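How to Compare Two Hand-Held Grippers Before You Commit to One
Posted Apr 18, 2023
Filed under: Grippers, Bench Tests
6 min read

We had two hand-held grippers on the bench last month, the Peixoto and the Semilier, and had to pick one for a long run of recordings. Both have two parallel fingers, a trigger and a camera mounted on the tool. The spec sheets were close enough that they didn't help much, so we wrote a short test routine. It takes an afternoon for each gripper and needs nothing you don't already have in a small lab.

What you need

Both grippers, charged
A bare table with even light
A ruler or calipers
A few test objects of different widths
A notebook or spreadsheet

Step 1: Set the camera view

Do this before anything else. Start the camera stream and hold the gripper over the bare table with the fingers open and nothing between them. Both fingertips should be in view, at about the same height, with open table between them. If one finger sits noticeably higher than the other, loosen the camera mount, turn it slightly and check again.

Use a plain surface. Wood grain is fine and gives the tracking software something to work with. Glossy white tops were a problem for us with both cameras.

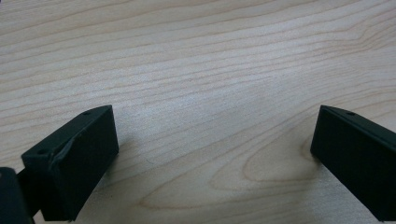

Torstead commented that a bare table is too easy for this step, and that the view should be checked a second time over a cluttered surface with the exposure locked, as auto exposure will drift once dark objects come in. We agree, and the exposure lock is now part of Step 2.

Step 2: Lock the exposure and focus

Dark fingers on a pale table make auto exposure hunt. Open the camera settings, let the picture settle for a few seconds on the bare table, then switch exposure and white balance to manual. Focus should be set at the fingertips. Save the settings as a profile and use the same profile for every run.

If your software resets the profile at restart, as the Mulmont controller did until we updated it in July, write the values down and enter them by hand.

Step 3: Measure the opening

Open the fingers fully and measure between the inner faces at the tips. Do it again after opening and closing the gripper 22 times. We got the same reading both times with the Semilier. The Peixoto lost a millimeter, and we got it back by tightening the finger screws.

Next, close the fingers on a strip of paper and pull. The paper should resist evenly along the whole fingertip. If it slides out at one corner, the fingers aren't parallel. Fix that now or your grasp results won't mean anything.

Step 4: Run the grasp test

Place one object on the table, pick it up, hold it for a count of five and put it down. Repeat 62 times per object and mark each try as held, slipped or missed. Change operators halfway through. A gripper that works well for one person and badly for another usually has a trigger problem, and the fingers are fine.

Keep the objects the same for both grippers and test them in the same order.

Step 5: Check the tracking

Put the gripper down on a marked spot, start recording, move it in a slow loop over the table and return it to the spot. Compare the start and end positions in the log. We do 19 loops at normal hand speed. Leave one or two fixed things at the far side of the table, well clear of the fingers, so the camera has something other than grain to follow.

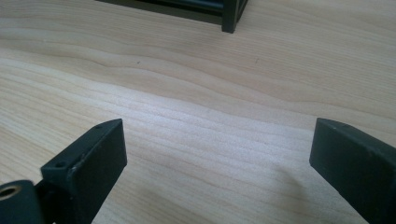
Fingers open over the table, with a black rectangular object at the far side.

Step 6: Look at the wear

After all the runs, wipe the fingers and look along the top edges and inner faces under a lamp. Small scuffs don't matter. A chip on the gripping face does, and so does any play where the finger meets its mount. Check that the screws haven't backed out.

For a longer test, plan on 3,000 open and close cycles and repeat Step 3 at the end.

Which one we picked

The Semilier. The grasp results were nearly the same, but it held its opening without adjustment and the trigger was easier on the hand. The Peixoto is lighter and its fingers are quicker to swap, so if you change fingers often you may want to go the other way.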